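Sourdough on a Student Schedule: My Food Studies Term Project

So this was supposed to be a report on croissants. I had the whole proposal written, I had butter in the freezer, and then I read how long lamination takes and looked at my class timetable and quietly changed my topic to bread. My advisor, Toshiko Kamata, signed the new form without even raising an eyebrow, so I guess I'm not the first.

My question was pretty simple. Can you bake a decent sourdough loaf if you're out of the house most of the day and your only real kitchen time is late at night? Every recipe I found seemed to be written for somebody who can wander over and fold the dough every half hour. I can't do that. I have labs until 5 p.m. and a roommate who goes to bed early and hates the sound of the oven fan.

The starter

I named mine Skivina, after the street I grew up on, and she lived in a jam jar on top of the fridge. I fed her once a day before class with equal weights of flour and water. The first week was gross, I won't lie. She smelled like nail polish remover and then like old gym socks, and I nearly threw her out twice. Kumiko Kinoshita, who sat next to me in the fermentation seminar, told me to switch half the white flour for rye and leave it alone for a few days. It worked so well that I came home to starter all down the side of the jar!

The plan

I tried three schedules, and the recipe stayed the same every time: bread flour, a bit of whole wheat, water, salt and a big spoonful of Skivina. I bought all the flour in one go from Zwane, the bulk store near campus, so it would be the same batch right through.

Schedule one was mix at night, leave on the counter until morning, shape before class, bake when I got home. Schedule two was mix in the evening, do a few folds, then put the whole bowl in the fridge and shape the next night. Schedule three was mix first thing in the morning with very cold water and hardly any starter, and hope.
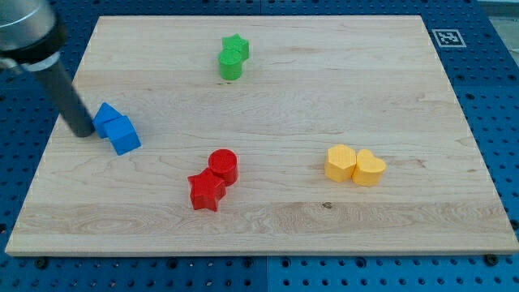 Pale maple board with visible grain and knots.

I kept notes in a little book next to the stove (it's now mostly flour and one big coffee ring, sorry to whoever has to read the appendix). For each loaf I wrote down when I mixed, when I shaped, what the dough felt like and how it tasted the next day. I weighed flour every single time, and over the whole project I went through 3,480 grams of it. For a student food budget that felt like a lot.

What happened

Schedule one was a mess. Our kitchen gets really warm at night because of the heating pipe behind the counter, and by morning the dough had gone way too far. It was soupy and stuck to everything, including my sleeve. I baked it anyway and got something like a very sour frisbee. My roommate ate it with soup and was nice about it.

Schedule two was the winner, and by a lot. Cold dough is so much easier to shape! It holds itself together and you don't need to throw flour everywhere. The crust came out dark and crackly, and the inside was open enough that butter fell through the holes. I made this one again for the class tasting at Plarolby Hall, and the end piece went first, so somebody there has good taste.

Schedule three surprised me. The loaf was small and kind of tight inside, but the flavor was mild and sweet and it made the best toast of the bunch. I think with a slightly longer rise it could be really good – I just ran out of term.

What I'd change

I should have measured the temperature of the kitchen. I wrote "warm" in my notes a lot and that doesn't help anyone. I'd also borrow a proper Dutch oven from the start instead of baking under an upside-down stockpot, which is heavy and scary and left a mark on my wrist.

Toshiko asked me at the presentation if I'd tried freezing shaped dough. I haven't, but there's a piece on it in the Hanevside baking newsletter that I want to try over winter break. Skivina is coming home with me on the bus in December, lid on loose, wrapped in a towel.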